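4 Calibration and daily check of the moisture probe

Read this section before you connect the Flernik bench meter for the first time. The meter comes from our workshop in Erkwood with the transport calibration only. It is good enough to see if the display works, but not for measuring grain, flour or dried fruit.

4.1 Before you start

The meter must stay switched on for one hour in the room where you will use it. Keep it away from radiators, open windows and direct sun. You will need:

the two salt standards from the grey box
a clean sample cup with lid for each standard
a dry cloth that leaves no fibres

Note: the salt standards are closed with a foil seal. If the foil is broken, do not use the standard, even if the date on it is still good.

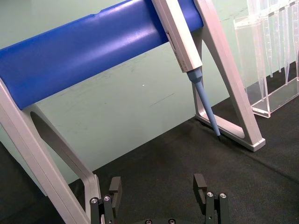
4.2 Setting the low point

1. Press MENU and hold it until the word CAL is shown.
2. Choose LOW with the arrow keys and press OK.
3. Fill the sample cup to the lower ring, not higher. Material on the rim of the cup stops the lid from closing well.
4. Put the cup in the chamber and close the lid until it clicks.
5. Wait. The display blinks as long as the value is still moving. This can take a long time with a cold standard – please do not open the lid to look.
6. When the blinking stops, press OK to store the value.

Caution: never touch the sensor plate with fingers or with the cloth. The thin layer on it cannot be repaired.

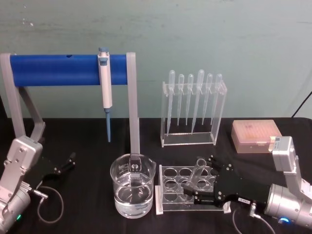

Page last changed: 27 February 2021

4.3 Setting the high point

Repeat the steps from 4.2, but choose HIGH in step 2 and use the second standard. Always do the low point first. If you make it the other way round, the meter shows Err 2 and keeps the old values.

After the high point is stored, the meter shows a sensor number. It must be between 1,092 and 3,725. Write it in the log sheet at the back of this manual. When the number is outside these limits, clean the chamber as in section 6 and begin again with fresh standards. If Err 4 comes up, the sensor has to be changed by Gunawardena Service.
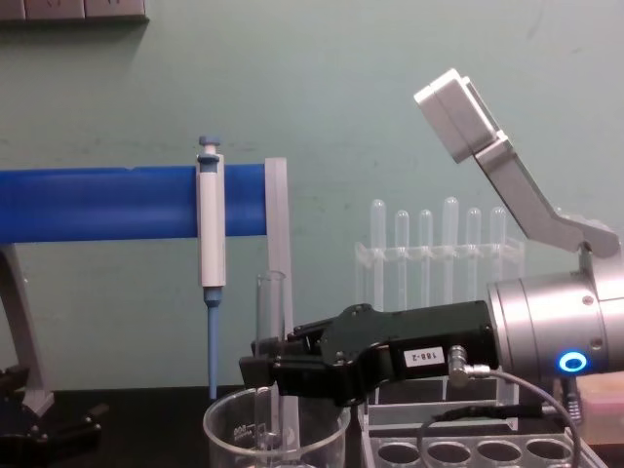
4.4 Liquid and paste samples

Syrups, sauces and pastes may be measured with the same calibration, but they need more care with the cup. Stir the sample slowly, so that no air comes in, and let it rest with the lid on. For thin liquids a pipette is easier than a spoon. Between samples hang it upright, tip down, as on the blue bar in the photo, and do not lay it flat on the bench. Take a new cup for each sample, also when the samples are from the same batch.

Note: samples with alcohol or vinegar can disturb the sensor. Use the Flurkunis filter cap for these and do the daily check again afterwards.

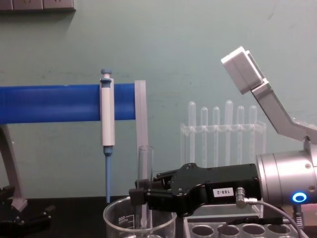

Fig. 4: Pipette stand and beaker on the bench.

4.5 Daily check

1. Measure the low standard as a normal sample.
2. Compare the result with the value printed on its label.
3. If the difference is inside the limit given on the label, you can start work. If not, repeat 4.2 and 4.3.

The low standard may be used again until November of the year on the label, if you close it directly after each check.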